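Winter Accessories Check — Folding Table and Wire Rack
Joment Clothing Room, November round
Checked by Hadiza Nnaji, with comments for whoever takes the next turn

1. Table surface — OK
I ran my palm over the whole top, slowly, feeling for splinters or rough spots that could snag a knit, and found none. Please keep wiping it with the soft cloth only (Damilola, I know you love the scrubbing sponge, but it really is too much for this wood!).

2. Knit hats, laid flat — OK
Spread each one out and look along the ribs for pulled threads, holes and anything left inside the fold. The purple one got a good long look from me.
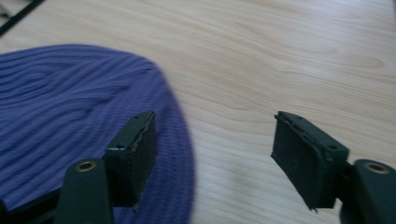
We had 22 hats on the list this time, and 2 went to Jayson for mending — small holes near the crown, nothing dreadful. Pins and loose tags go straight into the tin, please, never back on the table.

3. Cuffs and patches — OK, with a note
Give every patch a gentle tug at the corners. If a corner lifts, set the hat aside, even if it seems a shame, as little fingers do love to pick at them. Orange on purple is such a cheerful pairing, by the way.
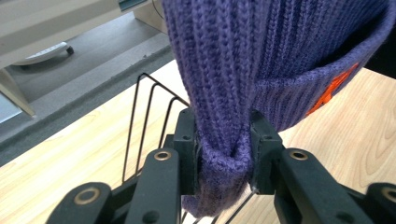 4. Wire rack — recheck next round
Feel along the wires for sharp ends and press down lightly to see if it rocks. I felt a tiny wobble, so I've asked Chaiwat to look at the feet before 10 in the morning, when the room opens.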